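Óleo ou verniz numa bancada de faia maciça? (e a zona do lava-loiça?)

Publicado em Casa e Bricolage > Madeiras e acabamentos
12 de fevereiro de 2025

ameixoeira_sul

Boa noite a todos! Acabei de montar a minha primeira bancada de cozinha em madeira maciça e estou tão contente que já fui três vezes à cozinha só para passar a mão por cima. É faia, em ripas coladas, 2640 mm de comprimento, comprada em bruto na Ametside. Passei o mês de outubro inteiro a ler sobre o assunto e, quanto mais leio, mais baralhado fico.

O senhor do balcão disse-me óleo, sem hesitar. O meu cunhado, que envernizou o soalho da casa dele, diz que óleo é uma maçada e que com verniz fico descansado durante anos. Na internet há quem jure por óleo de linhaça cru, quem jure por óleo mineral, quem misture cera de abelha em banho-maria (adorei a ideia, confesso), e quem diga que a madeira ao pé da água é uma asneira de qualquer maneira.

O que eu queria saber:

O óleo aguenta mesmo o uso diário, com quatro pessoas em casa e duas delas pequenas e com o hábito de deixar copos em todo o lado?

Na zona do lava-loiça, que é de encastrar por cima, tenho de fazer alguma coisa diferente? O corte já está feito, mas ainda não pus o lava-loiça no sítio.

Até que grão devo lixar? Parei no 120, mas já vi gente a ir até ao 2000 e a madeira parecia vidro.

Tenho também uma lata de óleo duro da Tromach por abrir, que me ofereceram. Serve para isto? Obrigado desde já, este fórum salvou-me quando fiz o deck!

raspadeira_e_cia

Parabéns pela bancada! Madeira maciça na cozinha é das coisas que mais gosto dão numa casa, e vais ver que daqui a uns anos está mais bonita do que hoje.

Vou direto: óleo. Tenho bancadas oleadas em casa há 15 anos e voltava a fazer igual. O verniz fica lindo no primeiro dia, mas numa cozinha leva com facas, tachos, esfregões e água parada. Quando abre um risco, a água entra por ali, fica presa por baixo da película e a madeira escurece. E para reparar uma mancha do tamanho de uma moeda acabas quase sempre a lixar a bancada de ponta a ponta. Com óleo, lixas só o sítio, passas o pano e no dia seguinte já mal se percebe onde foi.

Sobre o grão: com o 2000 tens uma superfície tão fechada que o óleo quase não entra, e fica tudo à flor. Faz 120, depois 150, depois 180 e para aí. Sempre no sentido do veio, com a luz rasante (uma lanterna pousada na bancada serve lindamente – vais ver riscos que juravas que não existiam). Entre o 150 e o 180 passa um pano húmido, deixa secar bem e lixa outra vez. A água levanta as fibras e a última lixagem corta-as. Se saltares este passo, a primeira vez que limpares a bancada com um pano molhado ela fica áspera como a barba do meu avô.

Agora a parte importante, que muita gente esquece: os topos e a face de baixo. A madeira bebe e perde humidade por todos os lados, e se só tratares a cara ela empena. Uma demão em baixo chega, duas é melhor. Nos topos dá três ou quatro, até deixarem de chupar. E o recorte do lava-loiça é topo puro em dois dos lados! Ainda bem que não o montaste. Encharca aquilo de óleo, deixa repousar, volta a encharcar. Só depois é que aplicas o vedante e pousas a cuba. Quando fizeres isso, não apertes logo os grampos até ao fim. Encosta, deixa o vedante assentar e aperta no dia seguinte.

A faia puxa mais para o rosado, mas o efeito das riscas é da mesma família.

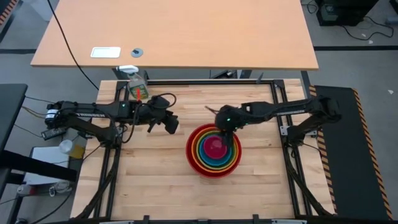
Tampo em ripas de ácer claro, com as riscas bem marcadas.

Repara na variação de tom de ripa para ripa. Com óleo esse contraste sobe bastante logo na primeira demão, por isso experimenta num retalho antes, e se te sobrou o pedaço do recorte tens ali o retalho perfeito. Experimenta nele o óleo que tens e um outro qualquer, lado a lado, deixa secar uns dias e põe-lhe em cima café, vinho tinto e meio limão. É a melhor tarde que vais passar na garagem, palavra!

Quanto ao óleo em si: linhaça crua demora uma eternidade a secar e amarelece. O óleo mineral nunca seca, é bom para tábuas de corte mas numa bancada andas sempre a repor. A mistura com cera de abelha é um miminho para dar por cima de vez em quando, cheira maravilhosamente, mas sozinha não protege grande coisa contra o calor. Um óleo duro (óleos que secam, com ceras) é o que eu escolhia. A lata da Tromach nunca a usei, portanto lê o rótulo: se disser que é próprio para contacto com alimentos depois de curado, avança.

Demãos finas. FINAS! Espalhas, esperas o tempo da lata, e tiras o excesso com um pano que não largue pelo. Se ficar a pegar ao dedo, puseste demais. E, por favor, os panos com óleo não vão amarrotados para o lixo. Estende-os ao ar livre, abertos, até ficarem rijos, ou mete-os num balde de água. Podem aquecer sozinhos e pegar fogo, já vi um balde a fumegar e não tem graça nenhuma.

Manutenção: no primeiro ano dei óleo a cada estação, depois passei a dar quando a água deixava de fazer gota. Pingas umas gotas na zona mais usada e, se a madeira as beber, está na hora. Os copos dos miúdos vão deixar rodelas, isso é certinho. Lixa 180 na mão, um bocadinho de óleo e vai-se embora.

pinho_manso

Eu pus verniz e não me arrependo. É um poliuretano de dois componentes, da Bidari, três demãos. Limpo com pano e detergente e pronto. Mas também cozinho pouco.

veio_torto

Concordo com quase tudo o que a raspadeira_e_cia escreveu, e acrescento duas coisinhas que aprendi à minha custa.

Primeira: a fixação. Ninguém te perguntou como aparafusaste a bancada aos módulos, e é aí que muitas racham. A madeira mexe na largura ao longo do ano. Se os parafusos estiverem apertados em furos justos, alguma coisa tem de ceder, e costuma ser a bancada. Abre os furos dos módulos em forma de rasgo, no sentido da profundidade, e usa anilha larga. Aperta o suficiente para não abanar. Atrás, contra a parede, deixa uma folguinha que o rodapé ou o azulejo tapam depois. A minha primeira bancada abriu uma fenda de palmo e meio logo no primeiro inverno com a lareira acesa, e a culpa foi toda minha.

Segunda: por cima da máquina de lavar loiça. Sai de lá vapor quente sempre que abres a porta, e essa faixa por baixo sofre mais do que o próprio lava-loiça. Cola uma barreira de vapor na face de baixo, daquelas de alumínio autocolante. Eu usei a da Kramer e está lá firme, mas qualquer uma do género faz o serviço. Óleo primeiro, deixa curar bem, e só depois a fita, senão não agarra.

Na lixagem, eu fico-me pelo 150 em vez do 180. Já discuti isto noutro tópico e não convenci quase ninguém, por isso não vou insistir :) Mas a faia é densa e bebe pouco, e acho que ganha em ficar um nadinha mais aberta. Experimenta as duas no retalho e escolhe a que gostares mais ao toque.

Ah, e nódoas pretas: se um dia deixares uma lata ou uma frigideira de ferro molhada em cima da madeira, pode aparecer uma mancha cinzenta ou preta. Ácido oxálico diluído, com luvas e óculos, tira muito bem. Enxaguas, deixas secar, lixas de leve e óleo outra vez. Na faia aparece menos do que no carvalho, mas convém saber.

ameixoeira_sul

Que respostas, obrigado! Fui espreitar os parafusos e, claro, estavam todos em furos justos. Amanhã abro os rasgos. O pedaço do recorte está na garagem e já o dividi a lápis: metade 150, metade 180, e em cada metade um óleo diferente. O rótulo da Tromach fala em contacto com alimentos depois de curado, por isso entra no ensaio.

Só fiquei com uma dúvida: a face de baixo também precisa de ser lixada com este cuidado todo, ou uma passagem a 120 chega?

raspadeira_e_cia

Chega perfeitamente! Tira só o pó antes do óleo. E põe aqui fotos do ensaio do limão quando o fizeres, que fiquei curiosa com a diferença entre os dois grãos.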